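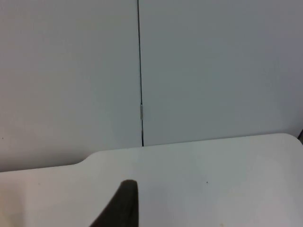 Wrist camera view. One finger at the bottom, white table, wall seam behind.

1/ I've had the Vumora wrist camera and finger kit on the arm since the start of May. A few people asked if it's worth buying, so I'm putting my notes in one thread. I paid for it myself through Jiteck and they don't know I'm writing this.

2/ What's in the kit: the camera, a bracket, a set of rubber fingers, one cable, and a license for the recording software. The replacement finger pack is sold separately at $142. I think that's high for rubber.

3/ Install took me almost three hours. Most of that was the cable. The printed guide shows it running inside the arm cover and on my arm it doesn't fit there. I ended up clipping it along the outside. If you have an older arm, plan on doing the same and buy your own clips.

4/ The bracket is good. Two screws, a locating pin, and it goes back in the same spot after you take it off. I pulled it and put it back five times and didn't need to recalibrate once. My old Rorkik bracket needed it every time.

5/ I mount the camera so a finger shows at the bottom edge. You give up some picture, but you can tell where the tip is compared to the table without guessing. The default angle in the guide points higher than I like. 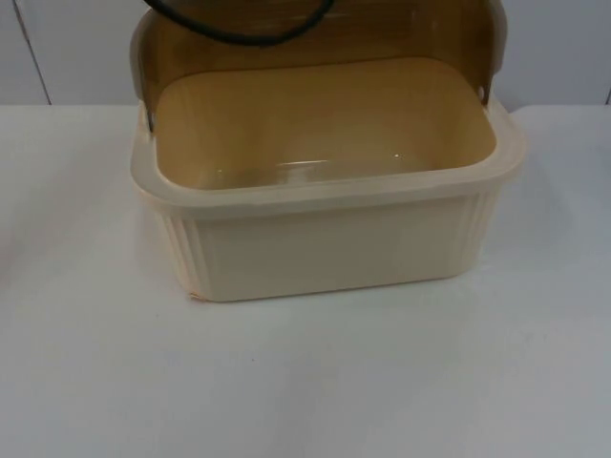 6/ My test for any gripper setup is lids. Blocks and cups tell me very little, and every vendor demo has them. A lid moves on a curve and the arm has to follow the curve or it starts shoving the whole object around. I've been using a bread box, cream tub with a smoky amber lid that's hinged at the back, and it's harder than it sounds. The lid is tinted see-through plastic, so the wall shows through it, and glossy plastic gives you glare on top of that. Depth from the camera was patchy on the lid. On the tub it was fine.

7/ With the software's auto-grasp turned on, it kept picking the rim of the tub over the edge of the lid. Turning auto-grasp off and driving it by hand worked much better. If you're buying this kit for auto-grasp on clear or tinted plastic, I'd wait.

8/ Gunther Meinecke has the same kit on a different arm and gets the same patchy depth on tinted plastic, so I don't think it's my unit.

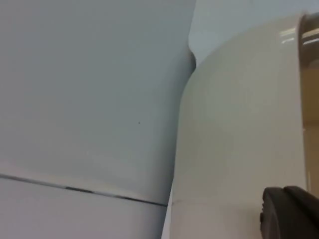 Wrist camera again, in close. Cream ribbed surface on the right, finger coming in at the lower right.

9/ Close range is where I had the most doubts and it did okay. Fine vertical ribs on a pale surface still show up as lines. Bright spots stay small if you lock the exposure. Leave it on auto and the picture pumps every time something dark comes into view, including the kit's own finger.

10/ The exposure lock is under Advanced, then Stream, then the second tab. It resets when you update the firmware. Write your value down.

11/ The fingers themselves: good grip, a little too wide at the base for tight spots. The rounded tip is nice for nudging things. I'd like a narrower version in the pack.

12/ Support. I wrote to Jiteck with the cable question and Delia Espinoza answered the same afternoon with a drawing of the outside route. That drawing should be in the box.

13/ So, hardware yes, auto-grasp no, spare fingers only if you need them. I'd buy the camera and bracket again at the current price.

14/ Next up is the Huỳnh finger set on the same bracket. They say it fits without an adapter. I'll add to this thread once I've had it on the arm for a while.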